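In Praise of the Crowded Counter

My sister-in-law came over the other day and stood in my kitchen with her coat still on, looking for somewhere to set down a pie. She ended up holding it for a while. Then she said, very nicely, "Have you ever thought about putting some of this away?"

Yes, I have thought about it. I thought about it for most of last May, when I read one of those clear-your-counters books and got religion. The rule was that only two things may live on a kitchen counter and everything else goes behind a door. I picked the toaster and the salt (what a monk I was!) and spent a whole weekend stuffing the rest into cabinets.

It looked wonderful. It looked like a kitchen in a house for sale. And I stopped cooking.

Not all at once, you understand. But oatmeal in my house used to take one arm movement, and now it meant squatting, moving the big roasting pan, moving the thing in front of the roasting pan, and fishing the jar out from the back with my cheek pressed against the cabinet door. By the second week I was eating crackers for breakfast. The fruit went into the crisper drawer, and I forgot I owned fruit. I found a pear in there in June that I would rather not discuss.

So everything came back out, a piece at a time, and it has stayed out. I've since become a terrible snoop about other people's counters, and I'll tell you I have never met a good home cook with a bare one. My old neighbor Czesław Rutkowska made soup for half our street and you could not have laid a playing card flat anywhere in his kitchen. He had his paprika next to the phone. He knew where every last thing was, too, and would hand you a lid without turning his head.

What I've come around to is that a counter is a workbench. You don't tell a carpenter to hide his hammer between nails. What you can ask is that the mess have some sense to it, and most of them do if you look for a minute. Jars and canisters drift to the back by themselves, where you can reach them and they can't get knocked over. Flat things come forward. The fruit should be right out in front where a hungry person will bump into it – that's the one rule I'd fight for.
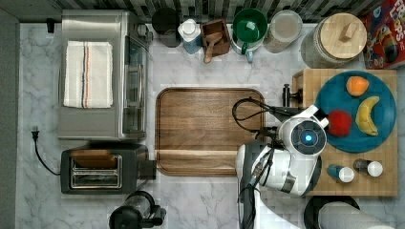
Jars at the back, fruit at the front, toaster where you can get at it.

I'm especially fond of a folded towel on top of the toaster oven. Yes, yes, I know, take it off before you turn the thing on, and I do say so to every child who comes through my door. But the top of a toaster oven is prime real estate and it's going to get used, same as the top of a refrigerator. Architects should just accept this.

And a scoop that lives in its own wooden box! I had a metal one for years that floated around the silverware drawer and was never there when I wanted it. Give a tool a little house on the counter and it goes home at night. I can't say the same for measuring spoons, which I have bought 20 of in my life and currently own three.

Big trays I go back and forth on. A tray takes up a lot of room just lying there, and my husband thinks ours is a waste of good counter. My feeling is that it saves a space. If the tray weren't there the mail would be, and the keys, and somebody's library books. When I need room to roll out dough I lift one thing and there's my room. Try doing that with the mail.

There are limits, I'll grant you. Cords bother me. If I were queen there'd be an outlet every foot along the backsplash and nothing would trail. And I did finally take the bread machine down to the basement, after 66 loaves by my husband's count and then none at all for two years. A thing ought to earn its spot. The paper towels earn it hourly in this house. The cereal box earns it every morning, then gets left out because whoever ate last is already late for the bus, and I've made my peace with that too.

As for the pie, I slid the tray over and it fit fine. It was cherry. We ate it standing up, leaning on what was left of the counter, and she asked me where the forks were.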